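Section 8. Showing the Arms a Task by Remote Control

By now you should have the Wiltesness software installed, both hand controllers paired and the practice table open on your screen. If you haven't done the pairing yet, please go back to Section 3 and do it first, as the steps below won't make much sense otherwise. (We know it's tempting to skip ahead. Most of us did the same when we were learning.)

In this section you'll be giving the arms what we call a showing, meaning one complete run through a task with you at the controls, start to finish, while the software records every movement. The task we'll use is the block and shelf, where one arm takes hold of a small block on the table and carries it over to the shelf. It's a lovely task to begin on, simple enough to get right in your first sitting and just fiddly enough to teach you good habits.

Before you start

Set your chair so that your elbows rest comfortably and your wrists can turn freely. A cup of tea is fine, but keep it on the far side of the keyboard. Check that the battery light on each controller is green, and that the speed dial is set to 65. New users often want it higher, and you're welcome to turn it up once you have a few good showings behind you.

Getting to the block

1. Choose Semeniuk Block and Shelf from the task list and press Load.

2. Hold both controllers level in front of you and press the two thumb buttons together. You'll hear a chime when the arms are following your hands.

3. Move your right hand slowly until the right gripper is over the block. Keep your left hand still and relaxed. The left arm has no work to do in this task, but it follows your hand all the same and will wander if you do.

4. Turn your wrist until the fingers line up with the sides of the block, then open the gripper by letting the trigger out all the way.

5. Press Record. The border of the window turns red.

6. Lower the gripper straight down. Use the shadows on the tabletop to help you judge your height, especially if you find it hard to tell depth on a flat screen.

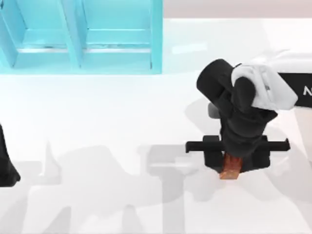

Petro Koval wrote to us that he kept coming down too fast and knocking the block sideways, until he started stopping dead a little way above it, breathing out, and only then finishing the move. He also found the pause did no harm to his recordings. We agree with him on both points, and a short pause before the grip is now how we teach it at our Clivthorpe workshops.

7. Squeeze the trigger gently until you feel the controller buzz, and then hold it there. There's no prize for squeezing harder.

Caution: Don't let go of the trigger while the block is in the air. If your hand gets tired, lower the block to the table first, release, and press Discard. A dropped block saved by mistake will be learned along with everything else.

Carrying it to the shelf

8. Lift the block well clear of the table before you move sideways.

9. Bring it around to the front of the shelf unit and line it up with the open compartment on the right. Come in from the front, keeping the wrist clear of the dividing panel.

10. Set the block down on the shelf board, let the trigger out slowly and draw the gripper straight back toward you.

11. Press Stop, then watch the playback all the way through. If you're happy with it, press Save. If you aren't, press Discard and have another go.

Note: A little wobble is perfectly all right, and so is a small correction partway along. What you want to throw away are the runs where you bumped the shelf, missed the grip or forgot what you were doing, which happens to everybody after lunch.

How many showings to make

For this task we suggest 175 saved showings. That sounds like a great many, but they go by quickly once your hands know the way, and you needn't do them in one day. Stop for a stretch whenever your shoulders start creeping up. Let the block's starting spot change between runs by leaving Shuffle switched on, so that the arms learn to find it wherever it happens to be.

If two people in your household or classroom are sharing the work, have each of them enter their own name under Operator. You can then sort the showings by person later on, and take out one person's runs without losing the other's.

If the arms stop following your hands

Press both thumb buttons again and wait for the chime. If you don't hear it, close the task, reload it and repeat step 2. Anyone using the older Trurby controllers will also need to hold the side button while reconnecting. Showings you've already saved are kept safe, and you can carry on from where you left off.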